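Dramavden Print Room
File preparation and paper: frequently asked questions
Last revised January 31, 2020

What file formats do you accept?

TIFF, PSD and JPEG. TIFF should be saved flattened, with LZW compression or none. PSD files must have maximum compatibility turned on, otherwise the layers will not read in our layout software. JPEG is fine at quality 10 or higher. PDF is accepted for text pages and posters only. We do not accept raw camera files, and we do not convert them on request.

Which color space should I use?

Adobe RGB (1998) or sRGB, with the profile embedded. Files that arrive without a profile are treated as sRGB. If yours was made in something else and the tag was stripped on export, the print will be wrong and the order will not be reprinted free of charge. Do not convert to CMYK. The printers here take RGB data and handle the ink separation in the driver, and a CMYK conversion throws away saturated greens and blues that the machine could have printed.

What resolution do I need?

300 ppi at final size for anything smaller than 16 x 20 inches. For larger prints 200 ppi is enough, and 150 ppi holds up on canvas. Changing the ppi number in the file header without resampling does nothing to the image.

How large can you print?

The wide printer takes rolls up to 44 inches. Maximum print length is 181 inches, which is set by the drying rack and applies to all papers. Panels can be printed for mounting side by side, with or without overlap. State the overlap you want in the order notes.

Which papers are in stock?

Four at present:
Tredunico Smooth, matte cotton
Tredunico Baryta, semi-gloss
Resin-coated luster
Polyester-cotton canvas, matte

The matte cotton is discontinued in sheets and sold from the roll only, so it arrives with a slight curl. Leave it face up under clean board overnight before framing. Sample packs are at the Ghanem Street counter, or can be mailed with any order.

Do I need to soft-proof?

We recommend it for matte papers. Download the profile for the paper and the printer (they are separate files, check both parts of the name), load it in your editor, and turn on black point compensation. Use relative colorimetric as a starting point. Perceptual is worth comparing where the file has large areas of saturated color.

"Simulate paper color" makes everything look flat when it is switched on. Look away from the screen while you click it, then look back. Judge the image full screen, with no white interface around it.

My prints come out darker than my screen. Why?

In most cases the screen is too bright. Set it between 80 and 120 candelas per square meter and edit in steady room light. Next, check the light you are viewing the print in. A print judged beside a lamp and the same print in a hallway can look a full stop apart.

If both are in order and the print is still heavy, check the shadows in the file before raising overall exposure. 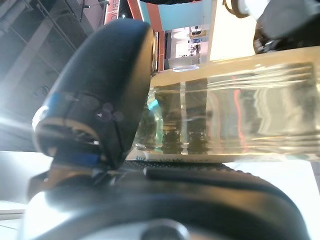 Shadow detail is lost first on matte paper, where the deepest black the paper can hold is much lighter than on baryta. Values that sit a few levels apart on screen merge into one tone. Subjects that are black to begin with need the most care, and the parts that carry their shape are the highlights. In this photo the padded black fingertip reads as round through the soft highlights along its right edge, so a curves adjustment should protect those and open the tones just below them. The bright blue band is a separate check: turn on the gamut warning for your paper and see if it flags. Small faint marks, such as the smudges around the white triangle, should be inspected at 100% before ordering, and retouched or left as you prefer. We do not retouch.

Should I sharpen before sending?

Yes, lightly, at final size. No output sharpening is added here unless the order form asks for it. Matte papers tolerate more sharpening than baryta. If you see halos at 50% zoom, reduce the amount.

Can I order a test strip?

Yes. Test strips are 5 x 16 inches and are printed on the same roll as the final job where possible. Choose a crop with both a deep shadow and a light tone in it. A strip approved in December was printed on the previous ink set and should be run again before a new edition – the gray balance on matte cotton has shifted slightly.

How long are files kept?

Ninety days from the date of the invoice, then deleted. Reprints inside that period need only the order number. After that, upload the file again.

Who do I contact about a problem?

Profiles and color: Perla Olvera, extension 346.
Orders, shipping and damage claims: Leopoldo Quintero, extension 955.

Damage claims need photos of the outer carton as well as the print, and the tube or box must be kept until the claim is closed. Counter pickup is at the Trolton workshop, side entrance on Ghanem Street.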